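Notebook, October — seam abrasion, denim lot 1161

Picked up where Sille left off. Fairclough sent the second half of the lot and the weight still disagrees with their sheet, so I conditioned everything overnight before cutting. Warp strips first, then weft, 50 mm raveled width. Edges raveled cleanly on the warp strips and badly on the weft.

Abrasion on the flat cloth: first broken yarn at 2000 rubs on specimen A, none on B at the same count. Over the felled seam it is a different story. Specimen C broke at 1234 rubs, on the ridge where the fold is thickest, and the topstitching went before the ground cloth did. I had expected the reverse.

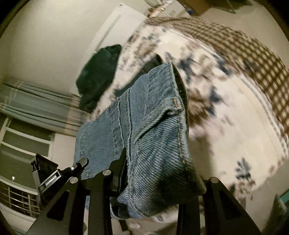

The thread is Evau, the heavier of the two we stock. Ashley Pearce thinks the needle was too large and cut filling yarns along the stitch line. Plausible — there are small holes beside the stitches under the loupe, but I see them in the unrubbed control as well. Need a seam sewn with the finer needle before I blame either.

Indigo loss on the white rubbing cloth: grade 3 dry, grade 2 wet. Same as the Atevby cloth in the last round.

Station 2 counter skipped again at 116. Restarted with a new specimen, discarded the old one. Do not use station 2 for anything reported until the cam is looked at.

To do: recut weft strips, ask Fairclough for the finish recipe, send Sille Arnardóttir the control swatch.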